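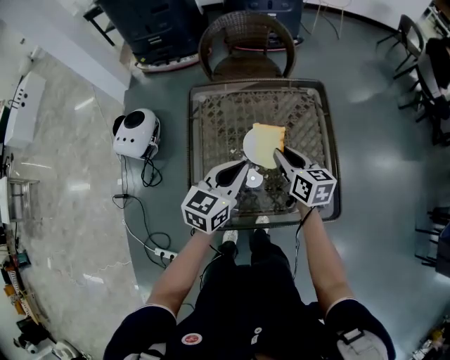 November, morning. Work resumed on the cleaning of glass surfaces in the Bridstead reading room, following complaints of haze under the new lamps. The present trial compares plain water with the Prekeck solution, diluted one part to 10. A small square table with a glass top, of the low kind, is a fair test of either method, as any streak on it is seen from directly overhead by a person standing at its edge. Panes were wiped in one direction only and left for 5 minutes before inspection.

Haze readings were taken under the side lamp. The untreated pane gave 2,608 on the meter scale and the pane treated with Prekeck gave 1,190. The water-only pane was not recorded — the meter had drifted and must be zeroed again. A yellow sponge or foam wedge is acceptable for light dust, provided it is rinsed between panes.

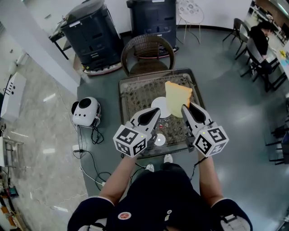

Remaining work

Repeat the water-only reading after the meter is zeroed. Test the Treltiria cloth on the same glass, using fresh solution. Colleagues are asked to label every bottle with its dilution and to return the side lamp to the upper shelf.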